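My job this August is to teach a robot to pick up a bottle. I have a degree. I'm mentioning the degree so it's on record somewhere.

The way it works: I put on the gloves, I move my hands, the robot moves its hands a moment later with somewhat less conviction. Everything gets recorded. Do it enough and a model is supposed to work out what I meant. I would also like to know what I meant.

The target for this task is 3,000 good demonstrations. "Good" is defined in a doc by Abbas Jalali that has been revised more often than some constitutions. Current rule: one hand, one bottle, no second thoughts.

I have second thoughts constantly. There's a whole folder of them.

When I review an episode I start with the wrist camera, which has the worst view in the building and all the useful information. You learn to read a grasp from a wall of orange.
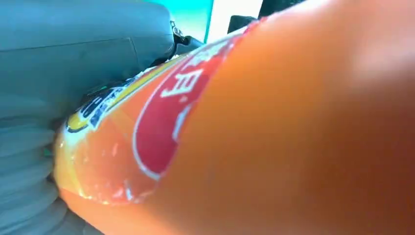 *Wrist cam, extremely close. The orange is the bottle.*

The first thing you find out is how much of picking something up you've never had to think about. I have been grabbing bottles since childhood with no documentation at all. Now I have opinions about thumb placement and will share them at dinner if not stopped.

Thumb too high and the bottle rolls out from under you. Thumb too low and you're pushing it across the board like a tiny canoe. The good spot is along the side, fingers over the top, and you have to arrive there without stopping to admire it. If I hesitate, the model learns to hesitate. An early one hovered over every bottle for four seconds like it was choosing a wine.

That was my hover. I recognized it.

People ask why we don't just program the motion. Some people do, and it works great until the bottle is an inch to the left. We want the thing to cope with an inch to the left, so I spend the day supplying inches to the left.
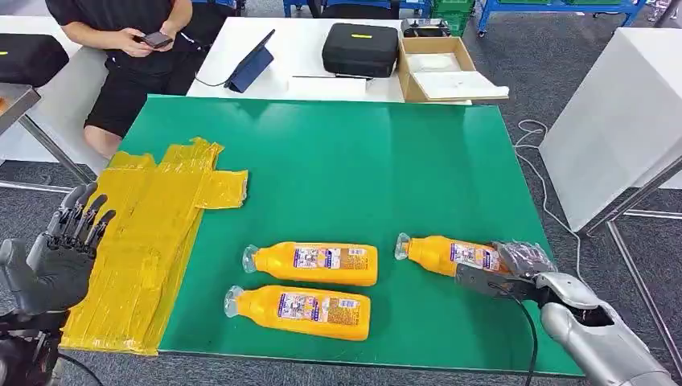

Abbas calls this "diversity." Between episodes someone lays the bottles out again, a bit crooked, a bit closer together, and I go again. You'd think random would be easy. People are terrible at it. Left alone, every one of us makes the same tasteful little arrangement, so now a script tells us where things go.

We're at 874 accepted as of this afternoon. I've recorded 1,000. The gap between those numbers is where my personality lives.

Reasons I've been rejected, from the review sheet:

- "grasp okay, elbow strange"
- "paused 6 s"
- "both hands, why"
- "bottle set down as if angry"

That last one was fair.

The remote part messes with you more than the robot part. There's no touch coming back through these gloves, so I'm judging grip by looking. For the first week I squeezed everything like it owed me money. Then I overcorrected and held it all like a baby bird. Somewhere in between is a normal human grip, which I no longer have at home either. I crushed a yogurt.

We also tried the other method, where you take hold of the arm yourself and walk it through the motion. Very intuitive. Also my forearms gave out before lunch, and half the footage had my sleeve in it. Back to the gloves.

Sepehr Ghorbani has been at this longer than I have and writes up notes for new operators. He's letting me post a bit of them, since I quote them so often people think they're mine. He picked the picture too. 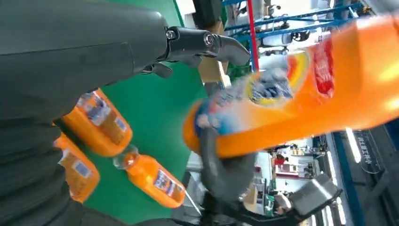 **Sepehr Ghorbani** · operator notes, Khosravi bench

"Watch the fingertip and forget the arm. The arm will get there. If you steer the arm you will be late with the finger, and late looks like clumsy in the data.

Take the bottle you can reach cleanly and leave its neighbors alone. If you bump one, keep going unless it leaves the board. A small bump you recover from is worth keeping. A small bump followed by you saying sorry to the robot is fine too, there is no audio.

Stop when you're bored. Bored demos all come out the same."

Back to me. "There is no audio" got me through July. The things I've said to that left hand.

The bench is named Khosravi, by the way. The other one is Drudberg. I've asked where the names came from and got two confident answers that didn't match. Drudberg has the better chair.

Okay, grips. I have a favorite kind, which is a sentence I'd like to send back in time to my guidance counselor. Bottle lying down, one finger over the top, one underneath. On the wrist cam it looks almost restful.

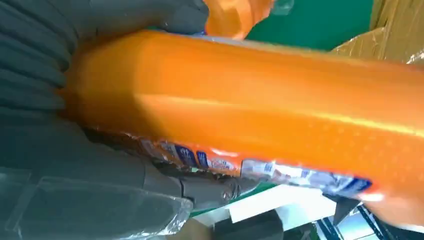
*One finger above, one below. I'd watch a whole evening of this.*

Next up is the Modamden task, which involves putting the bottle INTO something. Two stages! Abbas has already started the doc. It has a section called "What counts as in."

I read it on my break. It's four pages. I disagree with page two.

Anyway, gloves back on at 3:30. If you need me I'll be an inch to the left.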